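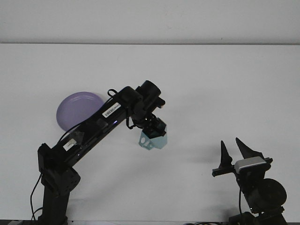
Kumura says its new Clamudon plate will outlast anything in your cupboard, and it wants $8 apiece for the privilege. The range went on sale 26 February 2022 after a delay from October. What buyers get is a round plate with a smooth rim and faint ridges, in a lavender purple that will suit some kitchens and clash with plenty of others. The company claims 85 percent of shoppers in its own survey preferred it to their current dishes — a survey it has declined to publish.

Nataša Nikolaidis, a buyer at the housewares chain Perić, isn't convinced. "We've seen two plates like this come and go already," she said. Perić has ordered stock for 3 stores as a trial. Rival Bimum has no plans to match the price. Kumura did not say how long the plate is guaranteed for.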